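How Things Get Their Shape: Moulds and Moulding
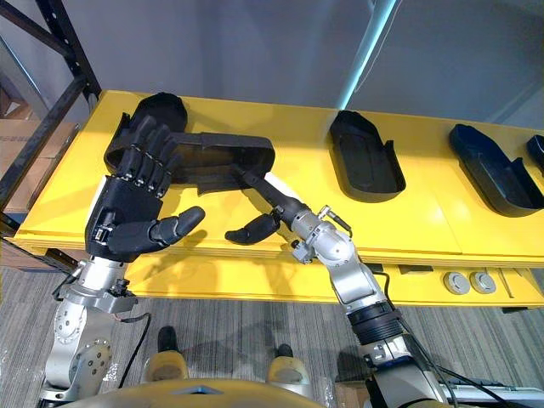 Moulded black plastic trays on a yellow table.

By Liesbeth Mertens, Rinstead Museum of Making
December 11, 2025

Have you ever filled a bucket with wet sand, turned it over and lifted it away? If so, you have used a mould. A mould is a hollow shape. When a soft or runny material is put inside and left to become firm, it keeps the shape of the hollow.

People have used moulds for thousands of years. Early metalworkers carved the shape of an axe into two pieces of stone, held the pieces together and poured in melted bronze. When the metal had cooled, they pulled the stones apart and took out the axe. The oldest mould in our museum was used to make bronze pins. It is 3,000 years old and small enough to fit in your hand.

Bakers, candle makers and brick makers use moulds too. Jelly is perhaps the easiest example to try at home. Warm jelly is a liquid and will spread into every corner of a dish. In the fridge it sets, and it can then be turned out onto a plate.

How is plastic moulded?

Many plastics become soft when they are heated. This makes them very useful for moulding, and there are several ways to do it.

In injection moulding, small plastic beads are melted and pushed into a closed metal mould. Building bricks, bottle tops and combs are made in this way. The plastic is often heated to more than 200 degrees Celsius, so the work is done inside a machine with a strong guard around it.

In vacuum forming, a flat sheet of plastic is warmed until it bends easily. It is laid over a mould, and the air underneath is sucked out. The sheet is pulled tightly against the mould — every bump and dip is copied. Many trays and food tubs begin as flat sheets.

Look closely at a plastic toy or spoon. You may find a thin raised line along one side. It is called a parting line, and it marks the place where two halves of a mould met.

Words to know

Mould: a hollow or raised shape used to form a material.
Set: to change from soft or runny to firm.
Cast: an object made by pouring a liquid into a mould.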